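Workshop notebook, Keltham bench
2005-04-18

Back at it after the long weekend, and very glad to find the paste had not gone off. I had left it in the glass jar with a damp cloth over the top and the lid only resting, and I spent a good part of Sunday worrying that I ought to have screwed it down. It smelled sweetish and of nothing worse, so I stirred it, let it sit while I made the tea, and carried on where I stopped last week.

The job is still the Lamptey parish ledgers, second batch. Akosua Gyamfi took the two tall ones with the broken spines and I have the small fat account book with the calf back and marbled sides, the one we have been calling the pudding. It has 52 leaves now, though the stubs say it once had more, and somebody long ago sewed it again with what looks to me like ordinary shoemaker's thread, heavily waxed and pulled so tight that it has sawn through the folds of nearly every section. I don't want to be rude about a repair that has held for that long, but it did make for a slow morning. I cut the thread at each station from the inside, lifted it out with the blunt needle, and kept all of it in an envelope, labelled, in case Senyo wants it for his box of old threads.

Washing. We had talked about washing the first two sections and I have decided against it. I tested the ink in three places with a drop of water and blotting paper, and the brown ink was perfectly steady, but the red ruling came up pink on the blotter straight away. So it is dry cleaning only, with the soft brush and then the grated rubber, working from the middle of the leaf outwards and staying well clear of the red. It takes ages. I did eleven leaves before lunch and my shoulders knew about it. The dirt is mostly along the top edge and in the bottom outer corners where thumbs have been, and I have left the thumb marks a good deal stronger than I might have done ten years ago. They belong to the book, I think, and Akosua agrees with me, or at any rate she was kind enough not to argue.

Guarding the folds next. I cut the strips from the thinner of the two Japanese papers, grain running the long way, and tore them against the wet line so as to have a feathery edge. First try was too wide and made a lump you could feel through the whole section, which matters in a book this thick, as every bit of swelling in the spine has to go somewhere. Second try was narrower by a third and sat beautifully. I have written the width on the card pinned over the sink, so please don't take that card down! Paste thinned until it runs off the brush like single cream. Two coats were too many.
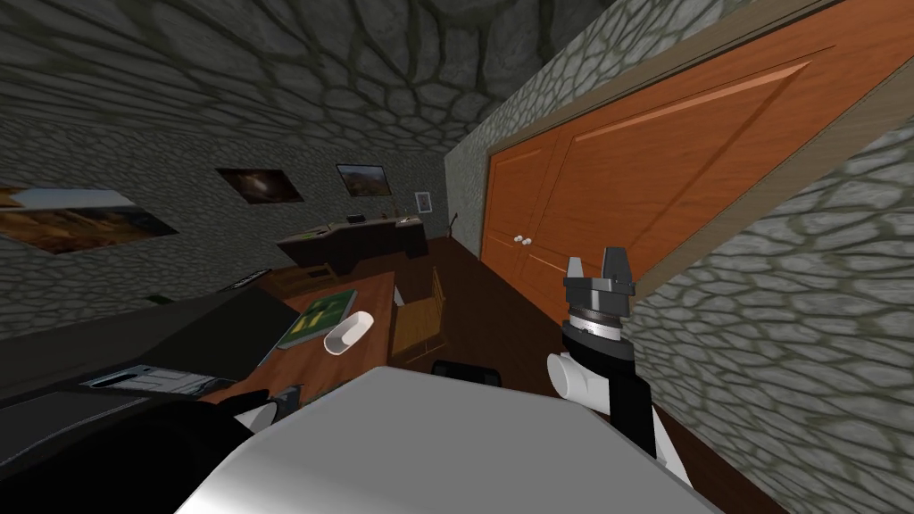
Pressing between boards with blotters, changed after 30 minutes and then again at the end of the day. I did wonder about using the big press but it is full of Akosua's boards for the tall ledgers and she has got them just as she wants them, so I used the little one with the brass handle and a couple of the covered bricks on the overflow. The bricks are perfectly good. I always feel slightly ashamed of them when visitors come and then I remember that my old teacher used flat irons and a doorstop.

Leather. The new calf came from Molasero on Thursday and I finally unrolled it. It is a lovely skin, rather more yellow than the sample, with a scar towards the neck that we can cut round without any trouble. I pared two offcuts to practise on. The knife needed more attention than I had given it, and the first offcut has a hole you could post a button through, so I stopped, went back to the fine stone, and gave it 40 strokes a side and then the strop. After that it went through the edge like butter and I was quite sorry when I ran out of offcut. Must remember that the skin drinks up dye much faster on the flank than on the back. I mixed the brown in the usual way and it looked right wet, far too red dry. Second mix has a touch of green in it and is nearer the old calf, though I shall want to look at it by the window in the morning before I trust it.

Thread for the resewing: unbleached linen, the middling weight. I laid a length of each weight between the folds and squeezed the spine between finger and thumb, which is a very unscientific test but has served me well. The fine one would keep the swelling down and might suit better with all this guarding, so if anyone has a strong feeling about it, please say so before Wednesday, when I hope to have the frame set up. Five stations, using the old holes where they are sound, on tapes and not cords. I know the original was on cords. The marks are plain on the back of the sections and I have made a rubbing of them for the file.

Costs, so that I don't have to hunt for them later. The skin was 100 pounds with the carriage, and we should get the pudding and both of the tall ledgers out of it if we are careful how we lay out the pieces. The Lultton people have still not sent the millboard. I rang and had a nice chat with a gentleman who thought it might have gone out on the van, and thought again, and said he would ring me back.

Senyo Appiah looked in towards four to borrow the small bone folder and stayed to turn over the marbled sides with me. He thinks the pattern was made with a wide comb drawn twice, and that the blue has faded from something much stronger. There is a strip under the old turn-in that has never seen daylight, and when I eased it up with the spatula he was right, it was a really deep, handsome blue, almost like ink. We both stood over it for rather a long time. I have laid the turn-in back down without adhesive so that Akosua can see it too.

To do tomorrow: look at the dye by daylight, finish guarding sections four to seven, make fresh paste (what is left will do for labels), and ring Lultton again if they have not rung me. Bone folder to come back from Senyo. Also we are nearly out of blotters, the large size.

Keltham Bindery notebooks | Contact the bench | Copyright Keltham Bindery | Back to top
3 comments | 2 shares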